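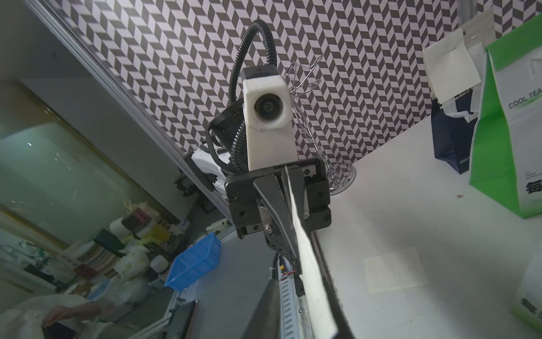

Nazmiye Sarıgül told me on the phone that if I was coming to Wurnham for a headless monk I could save the gas money, because the old rope works has never had one and she's tired of being asked.

Magazine > Interviews > Haunted Places
Filed under: Ghosts & Hauntings, Talking To

What it has, she says, is footsteps. I drove out anyway (of course I did!) and we sat in her kitchen with the window open and a plate of apricots between us, and she talked for most of the afternoon.

She's been keeping a night log at the rope works for 12 years, ever since the Kabbaj family bought it and let her have a key. "I went in a total skeptic," she said. "I'm still mostly one. I just can't get rid of the stairs."

The stairs are the back ones, up to the old tarring loft. According to her log, somebody goes up them and doesn't come down. It's always before midnight and the tread is slow, like a person carrying something heavy. I asked how she rules out the building itself, all that timber cooling off after a hot day, and she laughed at me.

"Honey, I know what wood sounds like. I grew up over a boatyard. Wood cracks and then it's done. This has a rhythm, and it stops at the landing for a breath."

Her group, Poten, only has four regulars, and they have house rules I wish more teams would steal. Phones go in a tin by the door. You don't call out to anything, and you write down what you heard before you talk to each other. She's pretty blunt about groups that do it the other way around. "One person says 'child,' and then everybody heard a child."

I brought up Drilano, the walking tour that started stopping outside last summer with a story about a drowned foreman. She rolled her eyes so hard I felt it. She's been through the parish burials and there's no foreman, drowned or otherwise. "They made him up on the bus, I'd bet you 100 dollars."

Has she ever been scared? She had to think about it, and ate an apricot first. Three times, she said, and two of those were bats.

The third one she wouldn't tell me on tape. She did say she won't sit on the landing anymore, and that the log for that night is one line long.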